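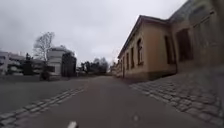 Lecture notes, Field Robotics, unit 6: The heading fault
Posted in December by the course instructor, Jornport

The Gostetti rover left its planned route during a long outdoor run. Localization reported good health the whole time. The log shows heading drift from step 612 onward.

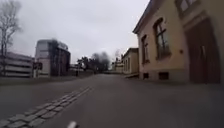 Asphalt with a strip of cobblestones, next to old plastered buildings.

Small stones shake the body, and our filter accepted this shaking as a turn.
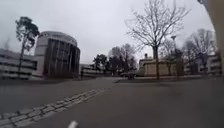 Why did the safety stop not react?
It was watching only the distance to obstacles, and no obstacle was near.

The Cemico controller has a limit for heading error, but it was set to 70 degrees. Please use 20 in your homework.

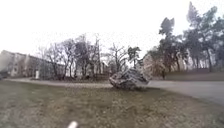

With the new limit the rover must stop and wait for the operator. Test this first at low speed.

Comments

hartono_lab: Is the limit also active in manual mode?

Instructor: It is not. I will add this to the notes.

k77: Thank you, the filter part is clear now.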